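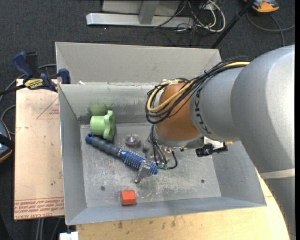 Salline Pick Recording Kit
Bin picking data collection for industrial arms

Product code: SL-PK
Supplied by: Kerkalell
Availability: built to order, ships in 6 weeks

Overview

Salline is a recording kit for teams that need grasp examples from their own robot, their own bin and their own parts. It takes in the camera stream, the joint positions, the gripper state and the outcome of each attempt, and writes them to disk as one record per pick. The records can be used to train a grasp model directly or to fine-tune one you already have.

The kit does not include a robot arm or a gripper. It is meant to be added to a cell that already runs.

What a record contains

Color and depth views from the fixed camera, before, during and after the attempt
Joint positions and tool pose at 100 Hz
Commanded grasp point, approach angle and gripper opening
Gripper feedback, where the gripper provides it
Outcome label: held, dropped, missed, or stopped by operator
Free text note, optional

Each record is closed when the arm returns to its waiting pose. If the arm stops early, the record is kept and marked as stopped. We do not throw these away by default. Stopped attempts are useful examples of where the approach path runs into the bin wall, and most customers end up wanting them.

Choosing objects

A good set mixes shapes, surfaces and weights. Hand tools are hard to grasp well off center, and a long tool lying diagonally across the floor gives very different grasps at each end. Small blocks are easy to hold but easy to lose against a wall. Shiny or see-through items are the usual weak spot for depth cameras and should be in the set from the first day if the finished system will ever meet them.

Start with a few objects in the bin. Sparse bins give clean labels and let you check the calibration. Add more once the outcome labels agree with what the operator sees. The software has a scatter routine that uses the gripper to move items between attempts, so the same layout is not recorded over and over. It works for rigid parts up to the payload of your gripper. Soft bags and loose cable should be moved by hand.

The bin

Any rigid open bin will do. Metal is fine, and scratches and scuff marks on the floor and walls do not need to be cleaned up or painted over – a model trained in a spotless bin tends to do worse in a used one. Sloping sides help parts slide back toward the middle, where the arm can reach them.

The bin must not move during a session. Clamp it to the table. If it shifts, run the bin check from the Session menu before going on. The check takes 90 seconds and does not require a full recalibration.

Cable routing

Leave enough slack at the wrist for the full range of approach angles, then tie the bundle so that it cannot hang between the camera and the gripper. Cables that swing in front of the lens will show up in every record and are a common cause of poor depth. Hoses and thin sensor lines near the fingers should be checked at the start of each shift for rubbing against the bin.

In the box

Recording computer with Brostum capture software installed
Fixed color and depth camera with mounting arm
Calibration plate
Network switch and cables
Stop button with hold-to-run mode
Printed setup guide

Robot support

Drivers are provided for the common industrial controllers. Tell us the controller version when you order. Older controllers may need an added interface card, to be purchased separately from the robot maker.

Storage

Plan for about 30 GB per day of recording at the standard settings. The recording computer holds several weeks of data. Copying to a network drive can be scheduled overnight.

Customer use

Ruiz-Ortega has used the kit since December for mixed hardware picking. Xiomara Crenshaw runs the cell there. "We had a model trained on somebody else's data and it kept going for the wrong end of things. The first week we only recorded, no training at all. I would do it that way again. The notes field turned out to be worth filling in, even with one or two words."

Safety

The kit does not replace the safety system of your cell. The supplied stop button ends a recording and requests a robot stop, but it is not a rated emergency stop. Keep guarding and rated stops in place whenever the arm is powered.

Known limits

One arm per recording computer
No support for conveyor tracking
Scatter routine is off by default for suction grippers

Ordering

Quotes are prepared by Desmond Pettigrew in the Kerkalell sales office. Please include the arm model, controller version, gripper type, inside dimensions of the bin and a short list of the parts you intend to pick. On-site setup is quoted separately – remote setup is included in the price.

Page last updated August 11, 2020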